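3.2 Surfaces and glare in shared study rooms

The second part of our survey asked people how the colour of a table affects their reading. We received 677 answers from students who use the Hendmont library in the evening. Many of them wrote that a white table feels clean, but that it tires the eyes after a long time under ceiling lights.

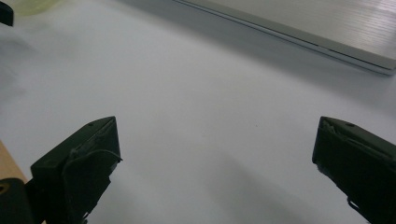

Reading Spaces Group, Livis Centre for Library Studies

Figure 2. A matte white tabletop.

A matte finish was preferred to a glossy one in both age groups. This agrees with the earlier work of Ó Gríofa, although his rooms had larger windows and the survey was made in September, when the days are still long. Wijesinghe coded the written comments, and Bhutto checked them a second time – they disagreed on 9 comments only, and these were left out.

We did not ask about lamps, and this is a weakness. Several students mentioned lamps anyway, mostly to say that they would like to turn them off by themselves.

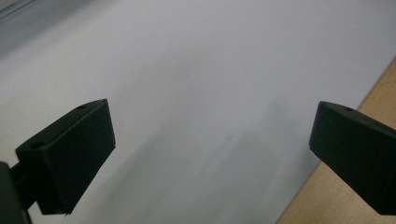 3.3 Noise and the choice of seat

Seats near the door were chosen last, even in the busy hours.

2 comments · 10 shares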